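4.2 How households talk about folding

When we began the interviews in August, we expected folding to take up a small corner of the conversation, somewhere between drying and putting away. We had given it two questions in the interview guide, and one of those was really about closets. As it happened, people were glad to be asked, and several of them kept us at the kitchen table well past the hour we had promised. Of the 262 households that returned the laundry diary, 100 agreed to a longer talk at home, and it is those talks that we draw on in this section.

The first thing to say is that hardly anyone in our sample had been taught to fold in so many words. They had stood next to a mother or a grandfather or, in the case of one man in Drutside, an older cousin who worked at a hotel, and they had picked it up by watching. Engelhardt, in her earlier study of mending in Joretti, calls this kind of knowledge "side-by-side learning," and we find the term a good fit here too. Our participants could show us a fold without any trouble at all, but when we asked them to put it into words they would often stop, pick up a dish towel, and start over with their hands.

T-shirts came up more than any other item, and they were also where couples disagreed the most. The three main styles we heard about were the square fold, the long fold in thirds, and the roll. People who grew up sharing a dresser tended to favor the roll or a very small square, and they still did so years later in homes with plenty of drawer space. One woman in Rernon told us that she refolds her husband's shirts after he has gone to bed, and that he surely knows, and that neither of them has ever brought it up.

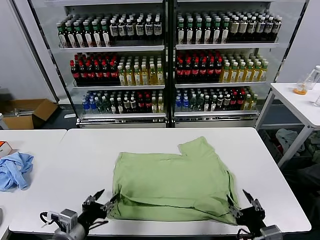 Figure 3. A light green garment during folding, with the near edge doubled over.

It would be easy to treat this sort of refolding as a simple complaint about quality, and a few participants did describe it that way. For most, though, it seemed closer to what Vogler has written about setting the table: a small job done over again so that the house feels like one's own. We noticed that refolding was rarely mentioned in the diaries, even by people who spoke about it warmly and at length in person. The diary form had a box for folding and a box for ironing, and we suspect that doing a thing twice did not feel like something to write down.

Time is a harder matter. Participants were asked to note how long they spent on each load, and the answers for folding cluster heavily at 30 minutes, which we take as a sign of rounding more than anything else. Folding is also seldom done alone. It goes along with the television, a phone call to a sister, or a child's spelling words, and a person who has been doing 2 things at once can't easily say how long either of them took. We have left the folding times out of the totals in the next section for this reason, and report them separately for readers who would like to see them.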